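Teaching the arm to shut the oven: a club session guide

This page is for anyone running the kitchen task with the Prolanham student robotics club, or for another club that has borrowed our task list and is wondering why the toaster oven takes up a third of it. It assumes your arm already moves, your gripper already closes and you have read the safety sheet. If you only skimmed the safety sheet, go back. We can wait.

You will need one arm with a two-finger gripper and wrist camera, one small toaster oven (unplugged, and staying that way), the club laptop with Judotix installed, and one session of 2 hours. The first half hour always goes on finding the right cable.

Step 1. Fix the oven down

A light oven slides when you push its door, and the arm will happily chase it along the table. Use the grippy matting from the Deltport box, then give the oven a shove by hand. If it moves for you, it will move for the arm.

Mark the corners with tape. The next group will swear they put everything back where they found it, and the tape will settle the matter.

Step 2. Set the start pose

Open the door fully by hand. Load the pose file called luo_start, named after Luo, our first arm, now retired to a shelf for parts. Run it at low speed with one person on the stop button and no other duties. Holding a sandwich counts as a duty.

Step 3. Check the wrist view

Look at the camera feed before you record anything. You want the door, the mouth of the oven and the gripper fingers all in view together. Don't worry about which way up things look: the camera turns with the wrist, so an oven on its side is perfectly normal. Resist the urge to rotate the picture in the settings. Last May a team did, and spent the afternoon driving left when they meant up.
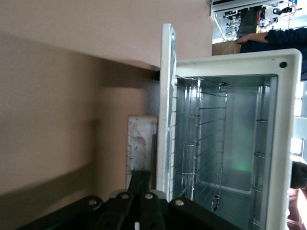
Step 4. Record the push

Bring the fingers round to the outside of the door, closed, and push near the edge furthest from the hinge. Pushing close to the hinge takes far more force and produces a noise that brings people in from the corridor.

Keep each take under 55 seconds. Stop when the door is shut - carrying on to see what happens has been tried. Save the good takes and the honest failures, but bin any where the oven has left its tape.

Step 5. Train and test

Judotix wants at least 400 takes for this task on our settings, so expect to share the work over several sessions. Our present set has 1790, a good many of them recorded by people who had only come in to use the printer.

Test with the door at different angles, starting with the fully open one. Write the result in the log straight away, including "missed it completely", which is a valid entry and our most common.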